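October 2021

Oak gall ink, second attempt. The first batch, from May, grew a grey felt hat and has been buried behind the bike shed without ceremony.

Galls came from the hedge on the Pirkamville road, plus a bag somebody left on the step with no note. All of them put through the old Stokero coffee grinder, which will never see coffee again. Total after picking out the twigs and one very cross beetle: 284 g. Last time I bashed them with a hammer inside a sock and spent the evening finding bits in my hair, so the grinder is progress, although the noise brought people in from the corridor to ask whether something had died.

Covered with rainwater in the stoneware crock and left for 10 days, stirred when I remembered. The smell goes from wet garden to pub carpet by the end. Strained twice through muslin, once through a Brallau coffee filter, which clogged at once and sat there dripping like a guilty tap.

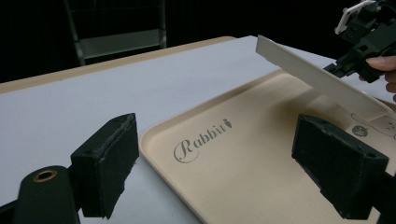

Next the iron. Ferrous sulphate weighed out at 194 g, then I looked at the recipe again and put a good half of it back in the jar. The recipe is a photocopy of a photocopy and the fractions have healed over. I have gone for one part iron to two parts galls by weight of what I could be sure of, and the remaining doubt is recorded in pencil on the lid.

Colour on adding the iron: weak tea, then strong tea, then the sort of black you get in a drain. Very pleasing. On paper it went down a thin grey-violet and darkened over the next hour, as promised. I used the cheap cartridge paper and the last of the Dafis laid. It feathers badly on the cartridge, hardly at all on the laid. Gum arabic should sort some of that. Mine had set into a toffee in the tub and had to be chipped out with a screwdriver (not the good one, whatever anyone says).

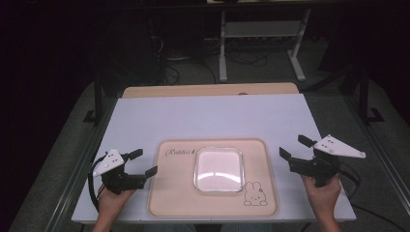
Heiðrún Kirkegaard thinks I am fussing over the gum and ignoring the acid. Her view is that the feathering is mostly the paper's fault, that the ink will bite through anything thin within a few years if I leave this much free iron in it, and that I should make up a weaker lot next to this one and compare them properly. She also asked why my labels say "ink, probably".

All fair. The weaker lot is now started, with a third less iron and the same gall liquor. Labels amended to "ink A, probably" and "ink B, probably".

Pen trials, such as they were. Steel nib: lovely for a line and a half, then it crusts up and writes like a twig. Goose quill: better, blots when you breathe. Glass pen: fine, a bit smug. Wipe the steel nib after every few words or it rusts overnight, as mine did. Do not put any of this in a fountain pen. I know who is going to put it in a fountain pen. 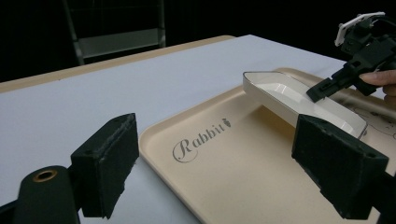 The white table, with its pale wooden rim.

For the fading test I have ruled strips with A on the left and B on the right, three coats each. One set is taped inside the south window, the other shut in the plan chest under the maps. To be looked at once a month and not before, which will be harder than it sounds.

Cloves: one in each bottle against mould. Smells like Christmas in a chemist's. 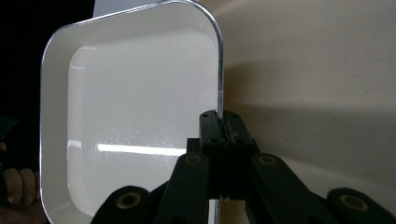
Vinegar takes the fresh stain off hands, slightly. Nothing takes it off cuffs. Lemon juice did better than vinegar on the thumb but found every cut I own.

Still to do: buy gum in powder form, find a wider funnel, ask for the muslin back, write out the recipe legibly with actual numbers. Sludge from the crock is in the lidded bucket by the door, waiting for me to find out how to get rid of it. Please leave the lid on.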